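Chapter 3
Soft Toys: Fabric, Filling and Face

The soft toy is among the simplest products of the sewing trade, yet it asks a good deal of its maker. It must hold its shape, withstand handling and carry an expression, usually with no more than an eye or two, a nose and a few seams. Chapter 2 dealt with woven cloth. The present chapter turns to plush, a fabric with a raised surface, and to the parts attached to it.

Students will first learn to find the direction of the pile and to lay out a pattern accordingly. Pieces cut in opposing directions may differ in shade once sewn together, even when taken from the same bolt. The Tollen pattern, supplied at the back of this book, has 13 pieces and should be cut in a single session of 60 minutes.

The later sections cover stuffing, closing seams and the placing of features. The face deserves particular care. A bead eye gives a point of shine against a dull, fuzzy surface, and a felt nose in a stronger color draws attention to the center of the face. Small changes in the distance between the two - the width of a seam is often enough - will alter the character of the finished toy.
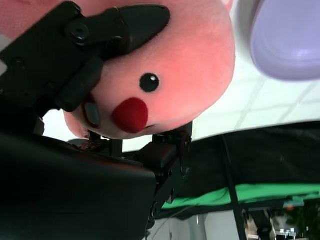
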